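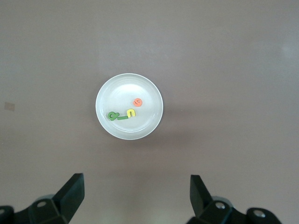
Why do people who share meals at work stay in their jobs longer? We think the answer lies mostly in the small talk, and in how easily a new person gets drawn into it.

Figure 2. A round white plate on a tabletop.

4.2 The lunch hour at Prelham

Over six months we received 300 diary entries from staff at the Prelham and Kilavbridge offices, and what a pleasure they were to read -- full of soup, birthdays and long-running arguments over the window. Newcomers who ate with others by their second week wrote more warmly of their teams in September. Hebden and Yeoman read every entry separately, then talked over the ones where they differed.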